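Do I need a smarter way to boil water?

I have been drinking tea every day for most of my adult life and up until last winter I had managed it without reading anything on the subject. Then our old kettle started leaking at the seam, I went looking for a replacement, and three evenings later I had fourteen tabs open and a strong feeling that I was being had.

The tab that started it was for the Kovetti. If you have looked at kettles lately you have met the Kovetti or one of its cousins. It has a long thin spout like a heron, a base with a dial on it, and a price of $257. I wrote that number on the back of an envelope and left it by the toaster to see how it looked in the morning. It looked the same.

For that money you get water at whatever temperature you choose, to the degree. You get a hold function, so it sits there at that temperature for an hour. You get a timer on the base, in case you don't own a phone, a watch, a stove or a microwave. The page also said it had been tested for 3,000 boils, and this was presented as a selling point. I did the arithmetic. Our household boils a kettle about as often as it opens the fridge, and on a cold Saturday more often than that, so that many boils is a couple of years, maybe a bit more. The leaking one we were replacing came from a supermarket and had done far better than that with no one testing it at all.

Now, a test figure isn't the same as a life expectancy, I know that. They have to stop the test at some point. But if you're going to put a number on the page to impress me, I'm going to do something with the number.

The temperature business

What bothers me most about tea advice is how exact it is. I don't mean the general idea. Anyone who has poured water straight off the boil onto cheap green tea knows what happens, you get something that tastes like a lawn mower bag. Cooler water pulls out less of the bitter stuff. That's easy to check at your own counter and I have no quarrel with it.

My quarrel is with the charts. One chart wants 175 degrees for green tea. The next one wants 170. Another splits green tea into five kinds with five numbers, and a sixth number for the second steep. White tea is at 185 on one site and 160 on another, and both sites are very calm and confident. Oolong is all over the place. If the charts were measuring something they'd agree more than this. What they look like to me is people copying each other and changing a number here and there so it doesn't look copied.

Then there's the cup. I borrowed a probe thermometer from the meat drawer and poured boiling water into a plain stoneware mug that had been sitting on the shelf in a chilly kitchen. The reading dropped a long way before I'd even found my teabag. Pour the same water into a glass teapot and it drops by a different amount. Warm the mug first and it's different again. So the Kovetti sends the water out of its spout at 175 on the nose, and then it lands in whatever you own, at whatever temperature your kitchen is, and the degree you paid for is gone.

I have yet to see a chart that says whether it means the water in the kettle or the water in the cup. You'd think that would come up.

The tea shop in Citby

There is a good tea shop in Citby called Tuominen, and I say good because I keep going back and spending too much there, in spite of everything in this post. They have a wall of tins and you can smell anything you want before you buy it. The tea is better than what I grew up on. I'll give them that without a fight.

They also sell the Kovetti, and they had it out on the counter in August for a tasting. You got two cups of the same green tea, one made with kettle water at the proper temperature and one made with water "just off the boil," and you were supposed to notice how much better the first was. I noticed. So did everyone else in the shop. There was a lot of nodding.

But look at how it was set up. We were told which cup was which before we drank. The boiled one had been steeping longer, because it was poured first and left sitting there during the talk. And the comparison was with full boiling water, straight on the leaves, which is the worst thing you can do to that tea. The fair comparison would have been with boiling water that someone had left alone for a few minutes, or poured into a cold jug first. That costs nothing and it's what I'd be doing if I didn't buy their kettle. That cup wasn't on the counter.

I went home and did my own version. Same tea, same mugs, one with water at 175 by the thermometer and one with water I'd boiled and walked away from while I unloaded the dishwasher. Someone else in the house poured them and shuffled them. I got it wrong. I tried again in the afternoon and got it right, and I couldn't tell you why I picked the one I picked, so I'm calling that a coin landing. Two tries on one tongue proves nothing, and if somebody does it properly with a room full of people I'd like to read it. All I can say is that whatever I tasted in the shop had gotten a lot smaller by the time it reached my kitchen.

Reboiled water, while I'm at it

The other thing you'll read is that you must never boil the same water twice because it drives off the oxygen and the tea goes flat. I believed this for years. My whole family believed it. We used to pour perfectly good water down the sink.

Think about it for a minute, though. Water that's been brought to a boil once has already lost most of what air it had in it. The second time there's hardly any left to lose. If flat tea came from missing oxygen, the first boil would have done the damage and every cup anybody ever made would be flat. I've made it both ways and stopped bothering. Water that has been sitting in a kettle since yesterday is a separate question and I do dump that, mostly because of the white flakes.

The flakes are real, by the way. If you have hard water like we do, limescale is the one kettle problem that I'd say deserves the attention. It gets on the heating plate, it gets in the cup, it makes a film on black tea. White vinegar and water, let it stand, boil it, rinse it a few times. Citric acid powder does the same job and doesn't smell up the kitchen. The brand-name stuff, Mimska, comes in little sachets with a picture of a mountain on the front, and when you turn the box over the ingredient is citric acid. I paid for a box of it before I turned it over, so I'm not claiming to be clever.

Mimska also wants to mail you a new box on a schedule. I let that run a little longer than I should have. We now have enough sachets to descale the neighborhood.

What a plain kettle does

So what are you missing out on with a plain electric kettle? It has one job. It gets water to a boil, faster than the stovetop, and then it clicks off so you can forget about it. The things I'd look at in a store are dull. Can you get your hand in through the lid to clean it? Can you see the fill line without taking it to the window? Is the handle far enough away from the body that your knuckles don't cook? Does the lid stay shut when you tip it? A spout that dribbles down the front will annoy you every day you own it, and not one of the fourteen tabs said a word about dribbling.

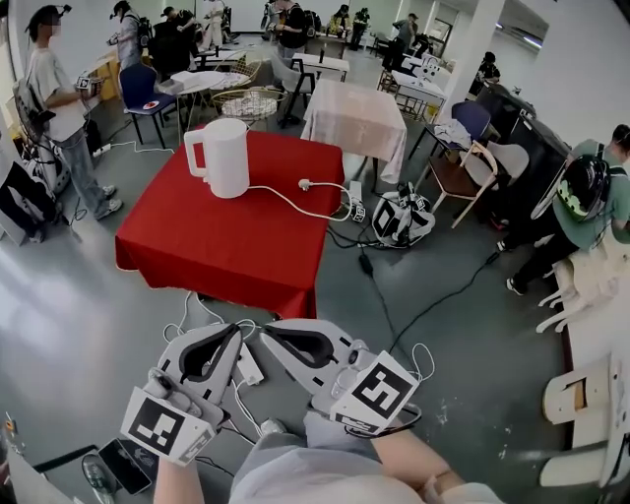
Is a variable-temperature kettle worth buying if you mostly drink black tea?

Save your money. Black tea wants water at the boil or very close to it, and any kettle that works will give you that.

The case is a little better if you drink green tea several times a day and you hate waiting. I'll admit the hold function would be nice on a morning when I've made the first pot and know I'll want another. Coffee people who pour by hand tell me the thin spout matters a lot to them, and I don't make coffee that way, so I'm staying out of it. But notice that none of those are about flavor down to the degree. They're about convenience and about pouring. I'd trust the ads more if they said so.

There are cheaper kettles with a few preset buttons, too, and I don't have much against those. If a button marked "green" saves you standing around, fine. Just don't expect the number on the button to match the number on the tin, or the number on the tin to match the number on the website of the same shop. (I checked at Tuominen. The tin says one thing and the card on the shelf under it says another, ten degrees off.)

We ended up with a basic one on sale. It's louder than the old one, which I wasn't expecting, and the cord is shorter than I'd like so it has had to move to the other side of the sink. The lid is wide enough for my hand. It drips a little if you pour slowly. I'm still going to Tuominen for the tea and I'm still working through the Mimska.

If you own the Kovetti and love it, write and tell me what you drink and whether you've ever tried it against boiled water that sat for a few minutes, with someone else pouring. Leave out the part about how nice it looks. I can see how nice it looks.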